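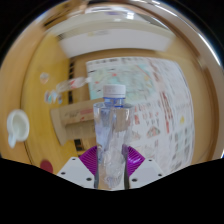
Parviz Mazandarani asks whether the soft fingers on the Tritero hand tool should be changed on a fixed schedule or only when they tear. The Valtley workshop receives this question often, and the posts that follow set out our current practice.

The ribbed fingers are treated as wearing parts. Both are replaced after 1000 grips or at the first split in a rib, whichever comes first. They are always changed as a pair. A new finger is stiffer than a used one, and a mixed pair pulls the bottle to one side.

Before any screw is loosened, the tool is placed in the bench stand with the fingers open. The rigid white fingers stay on unless a face is chipped or bent. Screws go back in by hand first and are then tightened a little at a time, moving from one to the next.

Cleaning takes place at the end of each shift. Staff wipe between the ribs with a damp cloth and mild soap. Solvent is not permitted. The Porero cell used it for one week in August and had to discard 5 fingers.

Once the fingers are seated, the grip is checked with a thin plastic water bottle, cap on. The bottle is held low on the body, lifted clear of the bench and kept there for roughly 6 seconds. It should stay upright. If it leans, the soft fingers are reseated before anything else is adjusted.

Thin bottles are preferred for this check. A stiff container will hide an uneven grip, while a soft wall gives way on the side that is pressed harder.

Replacement pairs are held in the Ghorbani store, second drawer, in closed bags away from the window. Please sign for each pair and enter the grip count of the old one on the same line. Entries without a count are returned to the cell.

The revised maintenance sheet applies from 15 April 2023. Copies of the earlier sheet should be removed from the benches at Valtley and Porero. Questions on fit may be posted under this thread.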